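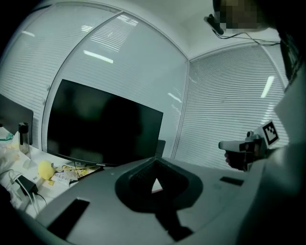

*Desk by the glass partitions, grippers up.*

**plist_gripper** – 5 April 2025

Morning all! I've been asked to write the house rules for hand-held gripper work at our Plistville room, and I'd love to borrow some wisdom before I post them on the door (I do tend to go on, so bear with me). My draft so far:

1. Both markers face outward and stay clear of sleeves before anyone starts.
2. Cables get taped down or taken off the desk.
3. Food packets and bottles may stay, but you log them as part of the setup.
4. No take runs longer than 90 seconds.

Is number 3 too soft? I keep going back and forth on it.

**cadwood_lab**

Lovely list, and thank you for writing it down at all – ours lived in one person's head until September! I'd be stricter on 3, though. At Cadwood we clear the desk to bare white and put back only what's on the task sheet. We went through 1,906 takes last year and threw out 708, and a good share of those were grabs at wrappers that weren't part of the task.

**hurow_fan**

I have to disagree there, friend. Real desks have chargers and snack bags all over them, and if you only ever practice on a clean one you'll be sorry later. Keep the clutter, log it, move on. Rule 2 is the one I'd fight for. I've watched a finger hook a power lead and take the adapter with it.

**plist_gripper**

Both fair! Cables are my weak spot, I'll admit it. Anybody have a rule for two people at one desk? We do that a lot, and reaching down to the floor next to somebody who's leaning over a corner needs some manners. 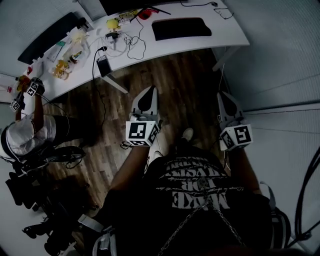 ### Two people, one desk

**iwasaki_bench**

We have nine lines on this and I'll spare you most of them. One person calls the reach out loud and the other holds still until they hear "clear." Chairs and wheeled stands get rolled back first. Closed shoes, always. And whoever is working low goes before whoever is working on the desktop.

**cadwood_lab**

Low first? We do it the other way, desktop first, so nothing gets knocked onto the person below.

**iwasaki_bench**

Hmm, I can see that. We've just always wanted the person bending down to be finished and out of the way sooner – my knees vote for it too.

**plist_gripper**

I'll put the calling-out rule in tonight and leave the order up to each pair for now. Rule 3 stays, with a photo of the desk added to the log. Thank you all so much!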